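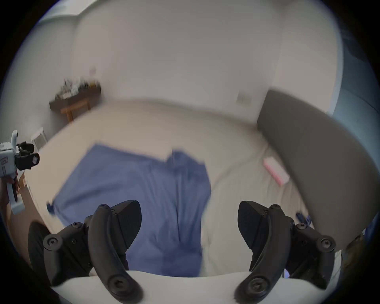 Radwa Tazi

Nov 26, 2022

The first gripper İlker Duman built could pick up a coffee mug. It could not pick up a sock. He kept the parts in a drawer and started again in March, this time with the bedroom in mind.

"Cloth is the hard part," he says. "A mug stays the shape of a mug."

Duman builds at home and at Flillgate, a shared workshop where members pay by the month for bench space and a key. The current version is a hand-held tool with a white body and two black fingers, put together from linkages and hex-socket screws. A person holds it and does a chore with it, and the recordings go toward teaching an arm he hopes to finish next year. He calls the project Nartey, after the street he grew up on.

The fingers took the longest. Each one curves outward and then comes back in to a wedge-shaped pad, so the tips meet before anything else does. Earlier pads were flat and slid over fabric. Lerato Motaung, who has the next bench at Flillgate, suggested the wedge and cut the first pair herself. Duman has changed the angle 6 times since.

Most of the testing is done on a bed. Crumpled cloth on a pale cover gives him folds to aim for, and the bedding moves when it is pushed, which a workbench does not. His sister Defne thinks he should have started with towels on a table - he tried that for two weeks and found the habits did not carry over.

The parts list has 14 lines, not counting screws. The screws are what he would change. They work loose at the base joints, and he goes over them with a hex key before every session. Motaung wants him to try thread locker. He has bought a bottle and has not opened it yet.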